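Community News | Press Release
January 5, 2022
By Xuân Nghiêm

Plikia opens its clothes repair room to all

Plikia is delighted to announce that its mending and swap room will open to everyone in March, after a happy trial with 17 households. Bring whatever has been sitting in the cupboard waiting for a button — we would love to see it!

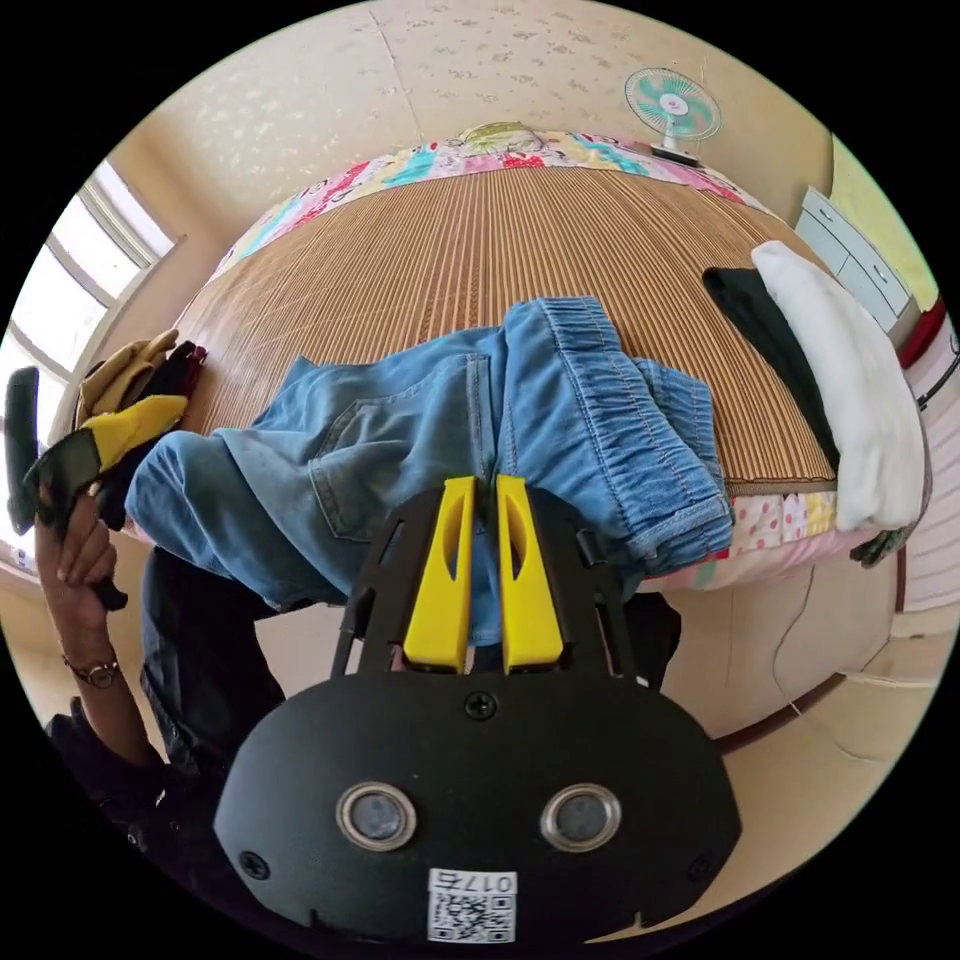
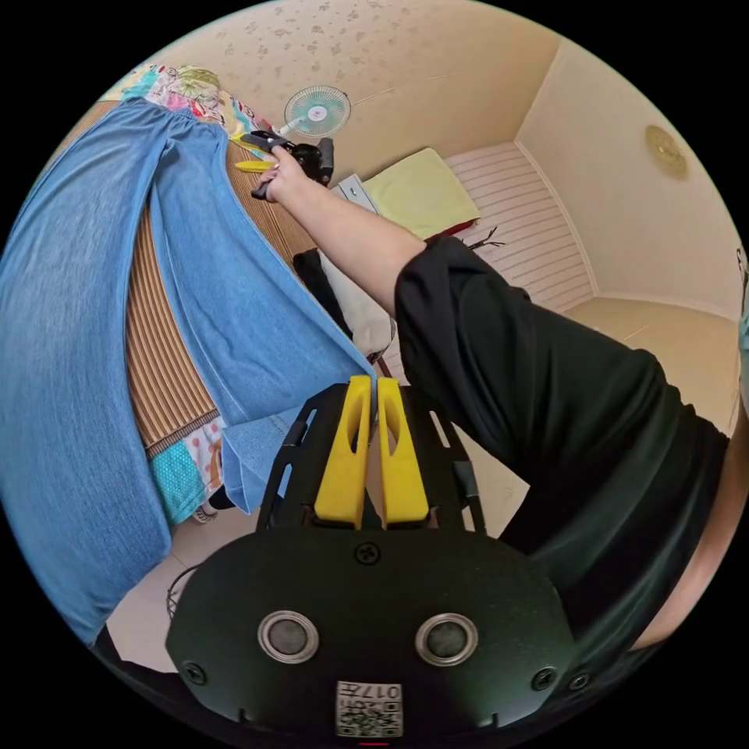
Mending at home is where most of us begin, and our founder, Drahomíra Hrubý, is very keen that people carry on with it between visits. Her free starter sheet covers hems, zips and worn knees, and it asks you to spread a garment out at full length before you pick up a needle, as with the jeans on the bed in the first picture, and to go over both legs slowly.

"My own mother taught me at the kitchen table, and I still unpick half of what I sew," said Drahomíra. "Come anyway, and bring a friend."

Sessions last 2 hours and cost nothing, thanks to a kind gift of thread and patches from Preka. Places can be booked with Haris Mohmand at the front desk.

Contact: Haris Mohmand, Plikia press desk | © 2022 Plikia | Back to top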